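Journal > Conversations > Small Trades

The Woman Who Re-Canes My Chairs (and Everybody Else's)

6 min read 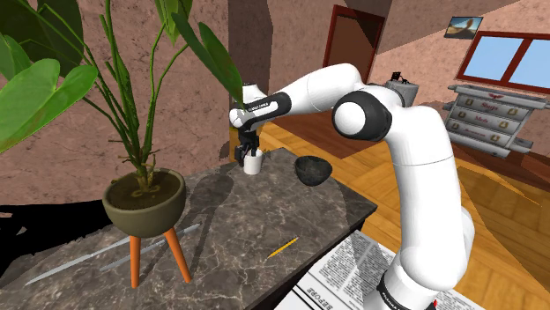

How long does it take to re-cane a chair seat? For a regular dining chair with the old seven-step pattern, four or five evenings of work, plus a day of drying before anybody sits on it.

That was the first thing I asked her, and I asked it over the phone with my foot practically still through the seat. I'd been standing on a chair to change a light bulb (I know, I know) and down I went. My sister gave me a number, I called it, and a very calm voice said, "Were you standing on it?" So we got off to a good start!

She works out of a converted dairy shed behind her house in Ovside, and she agreed to talk to me for this column as long as I left her name out of it. "I have enough chairs," she said. She does, too. They hang from the rafters on hooks, they're stacked seat to seat along the back wall, and there's a rocker by the door that she says has been waiting for its owner since before she had gray hair.

I came by on a Tuesday and she kept working the whole time we talked, which I loved. Cane has to be soaked before you weave it, and once a strand is out of the water she doesn't like to stop for anything. "If the phone rings, it rings," she told me. "The cane is only soft for so long. People call back."

She learned from a neighbor when she was a teenager, for pocket money, and then didn't touch it for twenty years. She had an office job with Trundex, doing freight schedules, and she says she was good at it and bored silly. One winter she bought a pair of wrecked side chairs at a farm sale and found out her hands still knew the pattern. "I got to the first diagonal and just kept going. I burned dinner. I remember that, it was a meatloaf."

I asked what she wishes people knew before they bring a chair in, and she had that answer ready. Look for the holes. If there's a row of little drilled holes around the seat opening, it's hand-caned, and every strand goes in one at a time. If there's a groove with a strip pressed into it, that's sheet cane, which comes already woven and costs a good deal less to replace. "Folks get a quote from me and go white, and then I look at the chair and it's the groove kind, and they want to hug me."

The hand-caned ones are what she likes best, though. She uses a binder cane around the edge to finish, and wooden pegs to hold the strands while she goes. Golf tees work fine too, she says, and she has a whole coffee can of them. The one tool she's fussy about is a bent awl she's had from the start. She tried a boxed kit once, from an outfit called Pristaris, and she was polite about it for maybe four seconds. "The awl was like a butter knife. The tote bag was nice."

What about the money side? She laughed at me. She'll tell you straight out that nobody should take this up to get rich. The most she ever charged was $680, for a settee with a caned back and two caned arms, and it took up most of her July. "I worked out the hourly on that one and then I threw the paper away." The owners sent her a ham at Christmas, so she figures it came out even.

She has 6 chairs ahead of mine, and I've decided to be patient. Before I left she handed me a strand and let me try a row on a practice frame. I went over where I should have gone under, twice, and she undid it without a word and handed it back to me. My second row was better! It was still pretty bad.

I did get some advice for the chairs at home that are still in one piece. Don't leave them next to a radiator. If the seat starts to sag, turn the chair over, wipe the underside with a wet cloth, and let it dry overnight, and the cane will often tighten back up. Keep the cat off if you can. ("You can't," she said.)

And the light bulb? Still out. She sells step stools, by the way, solid pine tops, and I bought one on my way to the car.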